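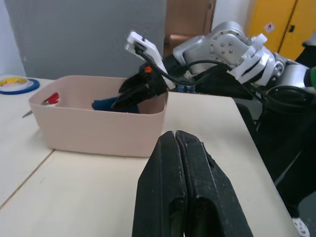 How often do the finger pads on the Dönmez cell need changing?
Every 900 cycles on the bin task, or sooner if the closed fingers show light between them when held up to a lamp.

February 23, 2019

I wrote the above on the inside cover because I have been asked it by both shifts and have given two different figures. The 900 comes from my own log. The Dönmez sheet gives no interval at all, only "inspect regularly".

Started with the left arm. Jogged it to the service pose, closed the fingers at low force and looked along the seam. Contact is even from tip to mid-length. The faces are scuffed and carry a pale dust that gets into everything on that side. Wiped with isopropyl and a lint-free cloth, two passes, second cloth clean enough. Did not change the pads. Cycle counter was well under the limit and there was no light through the join.

The notch on the outer upper edge of the right finger I have measured again. Same as in July. It is on the outside and does not touch the part, so it stays. If it grows I will dress it with a fine file and re-enter the finger width in Prirker, otherwise the collision margin will be wrong on that side by whatever I take off.

Next, fasteners. Torqued the finger screws on both grippers. The left arm took nothing. The right arm took an eighth of a turn on one screw, inner finger, and I put a paint mark across the head so the next person can see whether it has moved. Thread locker was the medium grade. Erdal Yalçınkaya used the high-strength one last year and we had to heat the screw to get it out, which discoloured the finger.

Cable dress on the right arm is still the weak point of this cell. The sensor lead leaves its connector, loops back over the joint and then joins the main bundle beside the table. With the wrist turned fully toward the bin the loop is fine. With the wrist turned the other way it pulls straight, and the connector carries the load. I ran the joint through its full range at ten percent speed with a finger under the loop and felt it go tight before the soft limit. Two options: lengthen the loop by 40 mm, or bring the soft limit in. Lengthening means more slack to catch on the bin rim. I brought the soft limit in by 13 degrees and saved it as a new parameter set. The task does not use that part of the range. The old set is kept under its original name.

The straps holding the brackets on that arm were retensioned while I was there. I would prefer a proper clamp, and have sent Dace Paju a sketch of one that picks up the existing bolt circle on the joint flange. She wants to know the clearance with the wrist folded. Have not measured it yet.

Table next. The join between the two sections had a step at the left end that I could feel with a fingernail. Feeler gauge said 0.4 mm. Shimmed the low section at the rear foot, then at the front, then removed the front shim because it made the diagonal worse. Ended at less than 0.1 mm. After that the table height had to be taught again. Touched off at four points with the left gripper closed and let Prirker fit the plane. The residual was acceptable on three points and poor on the fourth, near the right edge, where the top flexes if you lean on it. I had been leaning on it. Repeated without leaning.

Bin position: retaught with the right arm. I left the cloth in, dark blue, since it is what the task uses, and brought the fingers down slowly until the motor current rose, then backed off. The pink bin moves if nudged, and the flared rim gives the fingers something to push against on the way out. Taped it at the base for now. Plarko has a locating tray in the catalogue with a lip that may suit, 21 mm deep. Will ask for a drawing before ordering.

Ran the bin task for 40 cycles at reduced speed. One missed grasp on the cloth, fingers closed on nothing and the program recovered by itself. No trips on the right wrist with the new soft limit. Then a short run at normal speed, no misses. Temperature on the wrist joint levelled off where it usually does.

Gustik rang in the afternoon about the spare gripper. They have the fingers in stock but not the carrier, and will not ship a part order. Told them to ship it anyway and invoice the fingers separately. They will call back.

Left undone: the clearance measurement for Dace, the dust (source not found, I suspect the pads themselves), and labels on the cable bundle. Parameter backup is on the cell computer and on the grey stick in the top drawer. Shims left over are in the envelope with it.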